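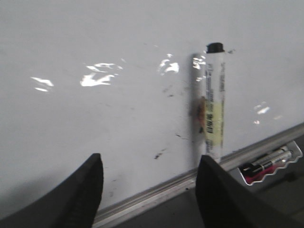 The village of Dreltdale had been twinned with Sirkia for eleven years before anyone in Sirkia wrote back. The letter came on a Wednesday in October, and it said that a delegation would arrive on the evening bus and was looking forward to the opera. Kamarul Chong, who had written the original brochure, went to the parish room and stood in front of the whiteboard, which still had faint streaks on it from the drainage talk. He took the marker with the black cap and wrote OPERA. Then he wrote a question mark, and sat down.

"How big did you say it was?" asked Young-sook Son.

"I said it seated 2000."

"We've got 467 people. That's counting Kutside."

"I was thinking of standing room."

She read the brochure again. It dated the opera house to 1723 and praised its ceiling. There was a ceiling in the parish room, and a damp patch on it that might pass for a cherub if you had been on a bus all day.

By six they had some 200 chairs, a curtain from the surgery and old Woo, who could sing one song, about a drowned sheep, in nine verses. Kamarul told him to do it slowly and die at the end.

"Of what?"

"Whatever you like. It's opera."

The delegation was two men and a woman in very good coats. They sat in the front row through all nine verses. Woo died of the sheep, as far as anyone could tell, then got up because his hip hurt and died again on the other side. The woman wept.

Afterwards she took Kamarul's hand and said it was every bit as fine as their own.

"You must come to us in spring," she said. "We shall show you the harbour."

Young-sook looked Sirkia up on the map when she got home. It was a long way from the sea.

Print this story | E-mail to a friend

Comments (3)

marjoram: My uncle sang like Woo. We moved.

P. from Kutside: Nice to be counted for once.

tedh: What happened to the surgery curtain?

Contact us | © The authors, all rights reserved | Back to top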